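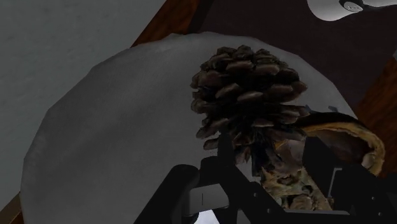
그림 4-1. 솔방울. 비늘 조각이 겹치며 대체로 가로 방향의 줄을 이룬다.

제4장 자연 속의 수, 어디까지 믿을 것인가

4.1 들어가며

솔방울을 다루는 교양 수학 책은 대개 같은 순서로 흘러간다. 먼저 피보나치 수열을 소개하고, 솔방울이나 해바라기의 나선을 세어 보라고 권한 다음, 그 수가 수열에 들어 있다고 알려 준다. 그리고 몇 쪽 지나지 않아 황금비가 나오고, 앵무조개가 나오고, 고대 신전의 정면이 나오고, 사람의 배꼽 높이까지 나온다. 독자는 처음 본 솔방울이 그럴듯했으므로 나머지도 그럴듯하다고 여긴다. 이 장은 그 흐름을 중간에서 끊어 보려고 썼다.

우선 어디까지가 단단한 땅인지 밝혀 둔다. 식물의 잎이나 비늘이 줄기를 따라 나는 방식을 잎차례라고 한다. 나선형 잎차례에서 눈에 띄는 나선의 수가 피보나치 수열의 이웃한 두 항이 되는 일은 실제로 흔하다. 여러 사람이 여러 식물에서 오랫동안 확인해 왔고, 생장점에서 새 기관이 생길 때 먼저 생긴 기관과의 간격이 어떻게 정해지는지를 따지는 설명도 있다. 설명의 세부에는 다툼이 남아 있지만 현상 자체를 의심할 이유는 별로 없다.

문제는 ‘흔하다’가 ‘언제나 그렇다’로 바뀌는 순간에 생긴다. 루카 수열을 따르는 개체도 있고, 같은 수의 나선이 양쪽으로 도는 개체도 있으며, 자라는 도중에 배열이 흐트러져 어느 수열에도 넣기 어려운 개체도 있다. 교과서 사진에는 이런 개체가 좀처럼 실리지 않는다. 예쁘게 세어지는 것을 골라 실었기 때문이다. 고른 표본만 보고 법칙의 강도를 짐작하는 것은 합격자만 모아 놓고 시험이 쉬웠는지 묻는 것과 비슷하다.

4.2 세는 사람의 문제

나선을 세는 일은 생각보다 까다롭다. 비늘 하나를 잡고 이웃한 비늘로 건너갈 때 어느 쪽을 이웃으로 볼 것인지부터 정해야 한다. 완만한 나선을 따라갈 수도 있고 가파른 나선을 따라갈 수도 있다. 한 바퀴를 돌아 출발점으로 왔다고 생각했는데 한 줄 위에 와 있는 경우도 많다. 밑동 쪽이 상했거나 비늘이 빠져 있으면 더 어렵다.

Wemotside라는 마을의 중등학교 수업에서 있었던 일을 보자. 학생들은 피보나치 수열을 배운 직후에 솔방울 80개를 나누어 받아 나선을 세었다. 보고서에 적힌 결과는 거의 전부가 8과 13이었다. 교사는 이듬해에 순서를 바꾸었다. 수열 이야기는 꺼내지 않고 같은 상자의 솔방울을 나누어 주었더니 이번에는 7, 9, 12, 14가 곳곳에 나타났다. 솔방울이 한 해 사이에 변했을 리는 없다. 답을 아는 학생은 9가 나오면 다시 세었고, 8이 나오면 멈추었다. 답을 모르는 학생은 9가 나와도 그대로 적었다.

두 번째 해의 자료가 더 정확하다고 말하려는 것은 아니다. 잘못 센 것이 많이 섞였을 것이다. 그러나 첫해의 자료도 증거로서는 값이 떨어진다. 기대에 어긋날 때만 다시 재는 습관은 오차를 줄이는 것처럼 보이면서 실은 오차의 방향을 한쪽으로 몬다. 공정하게 하려면 맞게 나온 것도 다시 세어야 한다.

4.3 작은 수의 함정

또 하나 따져 볼 것이 있다. 피보나치 수열은 1, 1, 2, 3, 5, 8, 13, 21로 이어진다. 1부터 9까지의 자연수 가운데 이 수열에 들지 않는 것은 4, 6, 7, 9뿐이다. 그러니 꽃잎이 다섯 장이라거나 열매 속이 세 칸이라는 사실은 수열의 증거로 삼기에 너무 약하다. 아무 생각 없이 작은 수를 하나 골라도 절반 넘게 맞는다. 꽃잎이 네 장인 십자화과 식물은 이런 목록에서 조용히 빠져 있다.

황금비는 사정이 더 나쁘다. 정수는 맞거나 틀리거나 둘 중 하나지만, 비율에는 ‘가깝다’는 말이 붙는다. 얼마나 가까워야 가까운지를 먼저 정하지 않으면 1.5도 황금비고 1.7도 황금비다. 게다가 건물이나 그림에서는 어디서 어디까지 잴지를 재는 사람이 고른다. 기단을 넣을지 뺄지, 처마 끝을 잡을지 기둥 바깥을 잡을지에 따라 얻을 수 있는 비율이 여러 개 나온다. 그중 하나가 1.618 근처에 있다고 해서 놀랄 일은 못 된다.

Brarko 시청사의 안내 책자에는 정면의 가로와 세로가 황금비를 이룬다고 적혀 있다. 도면을 놓고 재 보면 계단을 포함할 때와 포함하지 않을 때의 값이 꽤 다르고, 책자의 값은 계단의 절반쯤에서 끊어야 나온다. 설계자가 황금비를 염두에 두었다는 기록은 찾지 못했다. 기록이 없다는 것이 의도가 없었다는 증명은 아니지만, 주장하는 쪽에서 내놓을 것이 없다면 우리가 대신 믿어 줄 까닭도 없다.

4.4 이 장의 계획

다음 절에서는 주장을 검토하는 기준 2가지를 세운다. 하나는 측정하기 전에 규칙을 적어 두었는가이고, 다른 하나는 어긋난 사례를 함께 보고했는가이다. 싱거운 기준으로 보일지 모르나 널리 퍼진 황금비 이야기의 상당수가 첫째 기준에서 이미 걸린다.

4.6절에서는 잎차례의 모형을 다룬다. 발산각이 일정하다고 놓고 점을 찍어 나가면 어떤 나선이 눈에 띄는지를 연분수로 설명할 것이다. 연분수가 낯선 독자는 부록을 먼저 읽기 바란다. 모형이 실제 식물과 닮은 그림을 내놓는다는 사실과 식물이 그 모형대로 자란다는 주장은 서로 다르다. 이 구별은 뒤에서 여러 번 다시 나온다.

4.8절은 Pryor 강 하구의 조개껍데기 자료를 쓴다. 로그나선은 성장률에 따라 여러 가지가 있고 황금비에 대응하는 것은 그 가운데 하나에 지나지 않는다. 껍데기 단면에 로그나선이 잘 맞는다는 말에서 황금비가 보인다는 말로 건너뛰려면 값을 하나 더 재야 하는데, 대개는 재지 않고 건너뛴다. 자료는 Cemitach 자료집의 표를 옮긴 것으로, 껍데기가 깨져 측정하지 못한 개체도 표에 그대로 남겨 두었다.

계산기와 각도기, 가는 붓이나 색실이 있으면 좋다. 솔방울의 나선을 셀 때는 출발한 비늘에 표시를 하고, 한 방향을 다 센 뒤 반대 방향을 센다. 센 값은 고치지 말고 모두 적어 둔다. 4.5절의 첫 표를 채울 때 필요하다.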